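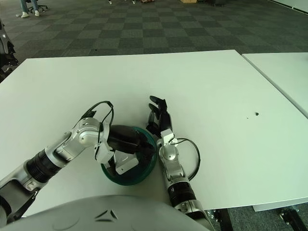
Search stories Search Clear

The Green Bowl on the White Table

Last updated: 23 Jun 2022
Reading time: 4 minutes

When Gleice Sales moved her small business into the Clomen building, she brought many boxes of tableware and almost no furniture. The tables were already in the room. They were white and quite plain, and she did not like them at first.

"I come from a house with dark tables," she told me. "My mother had one with many scratches and we put everything on it. A white table looked to me like a table in a clinic."

She has changed her opinion since then, and the reason is a bowl. Sales buys and sells dishes for homes and small restaurants under the name Meireles, and she has a strong feeling for dark green. It is not the green of grass or of salad. It has some blue inside it, and in a weak light you can take it for black. On her mother's table, she says, such a bowl would disappear. On white, you see it from the door.

I visited her two times in May to talk about color, and we spent most of the first visit talking about edges. The rim is the part of a bowl that Sales looks at before anything else. If the rim is a little lighter than the body, the eye finds the circle at once, and then the dark inside seems deeper. She showed me this by covering the rim of one bowl with her hands. The bowl became heavy and a little sad. She took her hands away and it was again a nice bowl.

A dark inside is good for some foods and bad for others. Rice looks very well in it, and so do white beans, yogurt, peeled pears and any pale soup. Black beans are lost. Salad needs something light in it, for example cheese or slices of radish, or you have green on green and people ask where is the food. For fruit, Sales prefers lemons, and she wants only a few of them. She thinks that most people fill a bowl too much. 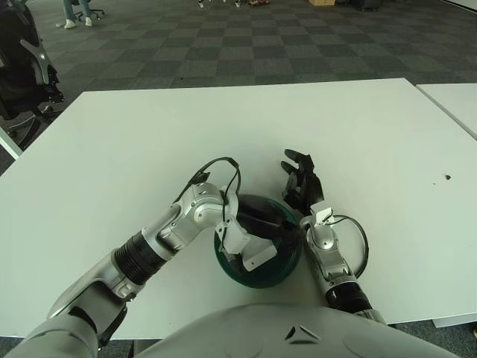 The second question is where to put it. Many people place a bowl in the exact middle of the table, as in a hotel. Sales likes it closer to the side where a person sits, so that the hand can go in without stretching. For a shared table she starts near one long edge and leaves the rest of the surface for work. If someone moves the bowl during the day, she lets it stay in the new place until evening, because she wants to know where people wish to have it.

She has also learned what happens when two tables are pushed together. There is a narrow gap between them, and a bowl must never stand over this gap. It will rock, and somebody's soup will go in the wrong direction. It is better to choose one table and stay well inside it.

White tables have another habit, and here Sales and I agree completely. They show each crumb. One small dark speck, and your eye goes there during the whole lunch. She wipes the surface with a damp cloth and then with a dry one, and after this she tries to stop looking. "It is a table," she said. "It has the right to have a speck."
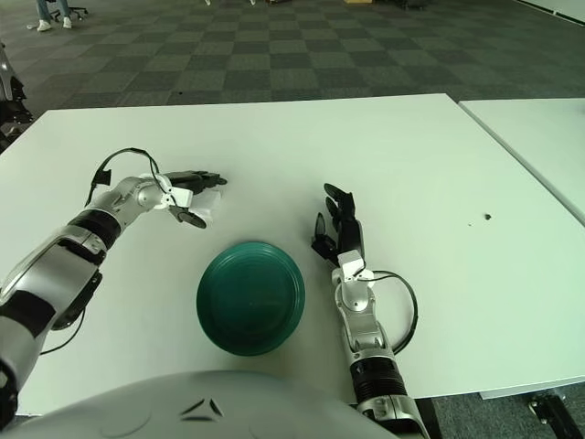
Photo: Jimach

On my second visit we spoke about the other side of a dish, which is the side we see while drying it and then forget. Sales always turns a piece over before she buys it. She wants to see the ring on which it stands, and she passes a finger along it to feel if it will scratch the table. She looks for ridges and lines near the rim, and she checks if the color continues underneath with the same care. A shiny green bottom with a few circles in it can be so handsome that she leaves the dish upside down for a day, only to look.

There is a practical side also. A dish turned over on a clean table does not collect dust. After washing, though, she gives it 20 minutes on a rack before she turns it over on the table, or the water stays closed inside and leaves a mark.

Her favorite line at the moment is called Prutico. She sold 719 pieces of it last year, most of them in the dark green, and she keeps a few for herself. The cream color sold poorly. She believes that people bought green because they already had white at home, on the wall or on the table, and they were a little tired of it.

I asked what she would tell someone who wants to begin with one piece only. She advises a deep round bowl, wide enough for two hands to hold it well, and no pattern. Use it for a week for everything, also for keys. If at the end of the week you are annoyed that the keys are in it, then it is a bowl for food and you should buy a second one for the keys.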